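Cup returns at Trundard: what changes in October

The deposit cup arrangement at the Trundard building has now run through spring and summer, and the management office has gone over the results with Grasso, the coffee counter in the lobby, and Retent, the firm that supplies and washes the cups. The arrangement will continue. Several details change in October, and tenants should read this item through if they use the cups at all, even once in a while.

Over the period we looked at, 2,645 drinks were sold in deposit cups. Paper cups still outsold them at 3,561. In the first weeks the gap was much wider, and it narrowed after the deposit was moved onto the door pass and people stopped having to carry coins. Grasso says the morning trade has shifted most. Afternoon customers are more often visitors, and visitors mostly ask for paper.

Of the deposit cups, 181 have not come back. Under the agreement with Retent the building pays for any cup missing at the end of a quarter, less the deposit already held. The amount is small for each cup but it comes out of the same budget as the lobby plants and the bike room repairs. A good many of those cups are probably still in the building, in desk drawers and on windowsills, and we would like them back whatever condition they are in. A cracked cup counts as returned. So does a lid by itself, although the deposit on the cup stays open until the cup turns up too.

Where the cups go

Most complaints in the spring were about the return points. Tenants on the upper floors had to bring cups down to the lobby, and the lobby bin filled by late morning. After that people left cups on top of it, on the reception desk, and on the ledge by the elevators. Reception asked for something better, and that was a fair request.

From October each kitchen will have a return shelf, kept apart from the dish rack and the microwave. Put the cup on the lower level, right side up, with the lid off. Lids go on the upper level. Please rinse the cup first if there is milk in it. The pickup round will be at 10:30 in the morning and again at 4:00 in the afternoon, and the deposit goes back onto your pass when the cups are scanned downstairs, so it may not show until the next morning.

The shelves are for deposit cups only. Mugs from home, lunch boxes and water bottles left there will be moved to the counter beside the sink. Food left there will be thrown out at the afternoon round.

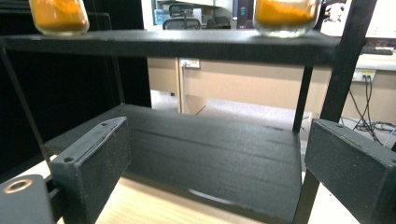
One reader wrote in to ask why the shelves could not simply go beside the elevators, where everyone passes several times a day, and added that anyone in a hurry will not walk to the kitchen with an empty cup. She said she had lost three deposits in the spring for that reason and had gone back to paper. Her floor's kitchen is at the far end of the hall, past the meeting rooms, and in her view a return point that takes longer to reach than the coffee counter will not be used.

It is a reasonable point and we raised it with the fire inspector. The elevator landings have to stay clear on every floor, and that covers furniture of any size, including a shelf on the wall below shoulder height. We did get permission for one return point just inside the stairwell lobby on the ground floor, by the side entrance. People who leave that way will no longer need to cross to the Grasso counter. For the upper floors, the kitchens are what we have.

Deposits and passes

The deposit itself does not change. It is charged to your pass when you buy the drink and returned when the cup is scanned. You can hold up to 2 deposits at a time. If you have reached the limit, the counter will offer you paper or you can use your own mug.

Until now an open deposit simply stayed open. Beginning in October it will close after thirty days, and the money will go toward replacing the missing cup. You will get one email before that happens, sent to the address on your pass. Several tenants have told us their pass carries an old address from a previous employer in the building. Reception can correct it while you wait. Bring the pass with you.

Visitors may use deposit cups if the person they are visiting taps a pass at the counter. The deposit then belongs to the host. We know this has caused some awkward moments after large meetings, when a host was charged for several cups and the guests had gone home with them. Hosts expecting a group should order through the meeting tray service. Tray orders are counted out and counted back by Grasso, and no deposit is taken from anyone's pass.

Contractors working in the building for more than a week can ask for a temporary pass. It works at the counter in the same way as a regular one.

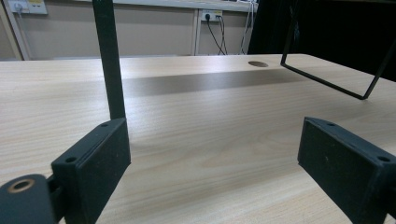 Leanne Fothergill
Tenant Services Coordinator, Trundard

I have been asked more than once whether the washing uses up whatever the cups save. I put the question to Retent and got a plain answer about the parts they can measure. The cups leave here in crates on the same truck that brings the clean ones, and that truck already stops at the Gristevik offices across the street. There is no separate trip for us. The wash plant reuses its final rinse water for the first rinse of the next load. Retent does not have a figure for electricity that applies to our cups alone, and I have asked them not to send me a guess.

What I can report on is trash. The paper cups went into the general bins, since our hauler does not accept them with paper, and the lobby bins had to be emptied twice before noon. They are now emptied once. The cleaning crew has used the time for the stairwells, and tenants on the north side have noticed the difference.

There were also complaints about the cups themselves, and I want to answer the two that came up most.

The first was smell. A cup that has held strong tea and then sat closed in a drawer will smell of tea, even after washing. Retent pulls those cups out when they are found, but the check is done by eye and nose and some get through. If you are handed one, give it back to the counter and ask for another. You do not need to explain. Leaving the lid off when you return a cup helps more than anything we can do later.

The second was lids that come loose. The first batch had a lid that sat well when the cup was cold and loosened with a hot drink. Two people had coffee on their sleeves and one had it on a laptop. Retent replaced the whole batch in June, and I have had no reports since then. If you still have a lid from the first batch at your desk, it has a smooth rim. The current ones have a ridge you can feel with a thumbnail. Please do not mix them. Hand the smooth ones in at the counter and they will be taken out of use.

Soup and oatmeal

Grasso will bring back soup in October, and oatmeal in the mornings. Neither will be sold in deposit cups. We tried it for a short while in March, and the cups came back stained or with dried food under the rim, and a large share had to be washed again. Soup will be sold in a paper bowl, or you can bring your own container as long as it has a wide mouth. Staff at the counter may refuse a container that is too narrow to fill safely.

The counter will also stop selling drinks in deposit cups fifteen minutes before closing. That allows the last crate to be packed while someone is still there to sign for it. 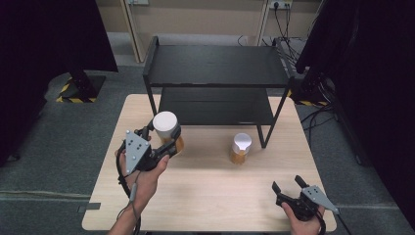
One cup on a table and another held just above it, by a two-tier shelf.

Kitchens on the second and fourth floors

These two kitchens will be closed for part of October while the sinks are replaced. The second floor goes first. While a kitchen is closed, its return shelf will stand in the small meeting room next to it, and the room will be taken off the booking system for that time. The coffee machine and the refrigerator stay switched on, but you will not be able to reach them between 9:00 and 3:00. Take your lunch out beforehand or use the refrigerator on the third floor, where a shelf has been cleared.

Please label anything you leave in the third-floor refrigerator with your name and company.

Bringing back old cups

A crate will be at reception throughout October for cups that have been sitting at desks since the spring. No pass is needed and the desk staff will not ask where a cup has been. If you want the deposit back, tap your pass on the reader beside the crate before you drop the cup in. Deposits from before the change will be honored until the end of the month.

Questions about a charge on your pass go to the tenant services desk on the ground floor, open from 8:30. Questions about drinks, prices or tray orders go to the Grasso counter.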